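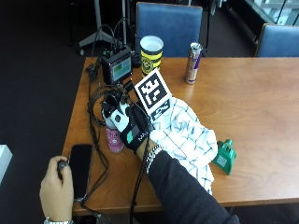 How to wipe down a wooden conference table

A finished wood table in a shared room gets fingerprints, coffee rings and hand cream on it every day. A quick wipe in the evening keeps the finish from going cloudy. These are the steps we use at Sedileck for the table in room 3068, and they work on any sealed wood top.

What you need
Two cotton cloths, one for damp work and one for drying. Old checked kitchen cloths are fine if they have been washed a few times.
A small spray bottle of water with a drop of dish soap in it.
Paper towels for spills.

Steps
1. Move what you can. Phones, bottles and cups go to one end. If there are cables you can't unplug, push them together on one side and clean the open side first.

2. Brush off crumbs with a dry cloth. Grit dragged under a damp cloth leaves fine scratches, and on a reddish finish they show up badly in window light.

3. Spray the cloth, never the table. Two sprays is enough. The cloth should feel barely damp.

4. Bunch the cloth loosely in one hand and wipe with the grain, starting at the far side and pulling toward you. Keep the other hand on the edge if you are working from a chair.
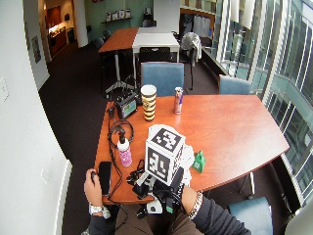

5. Do the edge last. A curved edge collects more skin oil than the top, especially where people rest their wrists. Fold the cloth over it and run along the whole length. Take off rings and bracelets if they are loose enough to knock the wood.

6. Dry right away with the second cloth. Water left in the grain lifts the finish over time.

7. Put things back after the top has had a few minutes to air.

Sticky spots
Lay a damp cloth on the spot for a minute, then wipe. Don't scrape. Garnet Carrier tried a plastic ruler on dried juice last February and the mark is still there.

White rings
Fresh rings often fade overnight. If one is still there on Saturday, leave a note for Jocelyn Perron – she has the Vemon paste and will do it herself.

Don't use glass cleaner, bleach wipes or the rough side of a sponge. Furniture spray is all right once in a while, but it builds up and makes the top smeary.

Wash the cloths without fabric softener. Hang them on the rail by the sink, not over the chair backs.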